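# Unit 2: Page Weight, or Why Your Home Page Takes So Long

Notes for the evening group. Bring a laptop with a charger, as the outlets by the window are decorative.

Last time we put the Whiteley bakery site on a phone and watched it load. Those of you who went for coffee in the meantime missed very little. Tonight we find out where the time goes.
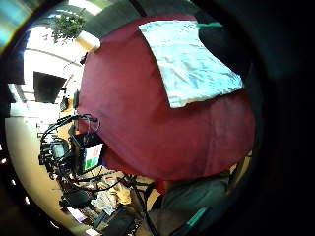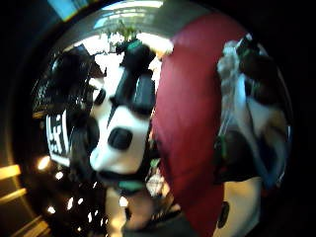
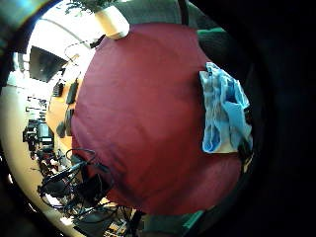
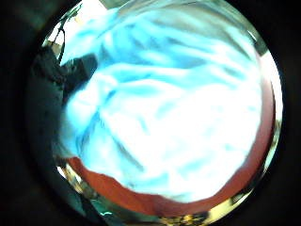 ## 2.1 What the browser has to do

A browser asks for the HTML first. It reads down the page and finds out, line by line, what else it is expected to fetch: style sheets, scripts, fonts, images, and the chat bubble that somebody in marketing was very firm about. Each one is a request. The Whiteley home page makes 54 of them, and it sells bread.

Open the developer tools, pick the Network tab, and reload with the cache turned off. Sort by size. Write down the top five before you form any opinions.

## 2.2 Images

Usually the top of the list. Common trouble:

- a file saved at full camera size and then shown as a thumbnail
- PNG used for photographs
- no width and height set, so the text jumps down the page just as you start reading it
- everything loaded at once, including the pictures in the footer that have never had a visitor

For the exercise, keep each image under 100 KB. You may go over for one hero image if you can defend it out loud to the group.

Add `loading="lazy"` to images further down. Leave it off the one at the top. Liam Goodall did the opposite in his first draft and got a home page that opened with a dignified blank.

## 2.3 Scripts

The Ninton theme ships with two slider libraries. The site has no slider. Remove one, test, then remove the other, and test again.

A script in the head without `defer` or `async` makes the browser stop and wait. Use `defer` when order matters. Use `async` for things that stand alone, such as the Indance visitor counter, if you must have a visitor counter.

## 2.4 Fonts

Two weights will do. Vutetti comes in far more, and the client will ask for all of them. Set `font-display: swap` so people can read something while the good font makes its entrance.

## Before next time

1. Run the speed test on your own project and save the report.
2. Fix the three largest files. Run it again.
3. Write half a page on what changed. A score of 100 is not required, and I will be suspicious if I see one.

Hand in through the course folder by 6 p.m. Late work goes in the same folder, with a note. Next unit is forms.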